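Recording table-clearing demonstrations with a hand-held gripper

Last updated July 12, 2026

These are our working notes for recording demonstrations at a canteen table. They assume the gripper is already assembled and calibrated, and that you have been through the Lirkcombe setup page. The task is a small one: take hold of a drinks bottle on a table that still has the leavings of a meal on it, and put it on a coaster.

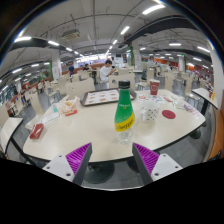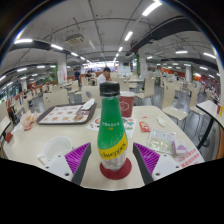 Before you start

Charge the gripper and clear the memory card. Wipe the lens with a dry cloth. Check the finger pads by hand: if either one rocks on its mount, tighten the screws and run the finger calibration again. We lost a whole morning in May to one pad that had worked slightly loose.

Leave the rubbish on the table. A policy trained at Dumstead on bare tables went for napkins as soon as it met a real one. Move the bottle and the other items between recordings, but keep them within arm's reach.

Recording one demonstration

Start with the bottle in view and the fingers open. Hold still for 2 seconds so the tracking can settle.

Move in at a steady pace, with the fingers level and one to each side of the bottle. Aim for the middle of the body. The cap is too narrow, and gripping low down brings the fingertips close to the table.

Close slowly until the bottle is held, then stop squeezing. Thin plastic buckles easily and the recorded finger width will be wrong if it does.

Lift just clear of the tallest thing you have to pass over. Carry the bottle across, keep it upright, and lower it on to the coaster. Open the fingers fully before you draw back. If you pull away while they are still opening, the bottle tends to go over.

Hold still again, then stop the recording.

Do not use your free hand at any point. If something falls, stop, mark the recording as failed and set up again.

How many to record

We do 21 good demonstrations for each table layout, then change the layout. After 6 in a row, put the gripper down for a while. Tired arms give jerky paths, and these show up later in the robot's movements.

Checking the files

Play back the first recording before making any more. The bottle should stay in view for the whole approach. Ceiling lights can cause trouble if you tilt the gripper too far up, so look for frames where the picture goes pale.

Name the folder with the site and the layout, then copy it to the Janjua drive. The Voststead scripts will reject any folder with a space in its name.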